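Ticket 1314 — grasp lost on packaged items
Opened 30/08/2025 by Ye-rin Ra, Cadby student robotics project
Assigned: Dong-hyun Gil
Status: open
Priority: normal

Task is pick and place of stationery in retail packaging. The controller reports a good grasp, then the width reading drifts during the lift and the run aborts. Bare items are not affected. Finger force set to 40 per cent, lift speed at the project default.

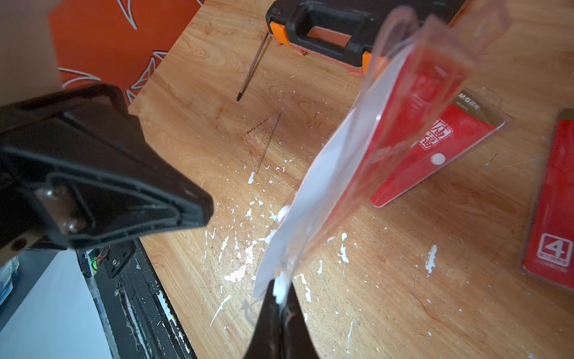
Width drift starts before the arm reaches travel height, so I have ruled out the travel move. Force was raised in steps with no change in the log. The grip is on the lower edge of the clear pack, and I suspect the plastic flexes under load and the controller reads that as slip. Joint currents look normal.

Reply, Dong-hyun Gil
Agree on flex. Two things to try:
1. Move the grasp point in from the edge of the packaging.
2. Hold for 40 ms after closing before the width is sampled.
Leave the force alone for now — more of it will only bend the pack further.

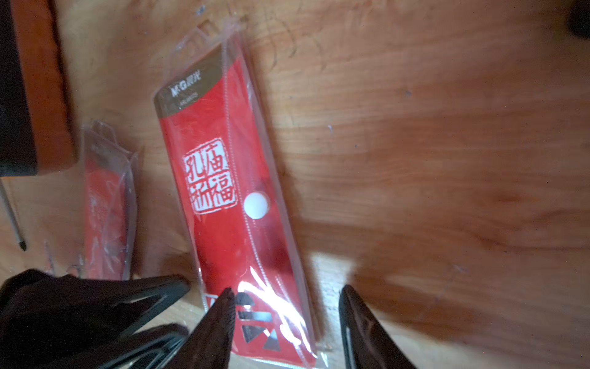 Please also re-teach the approach so that both fingers come down level with the item's long axis. The stored pose is from the Hameck exercise and was never checked against this packaging. Save it under a new name.

Reply, Ye-rin Ra
Hold time added. Pose not yet re-taught. I-seul Hong has the pendant until the Zulon group finishes. Will attach the width log to this ticket.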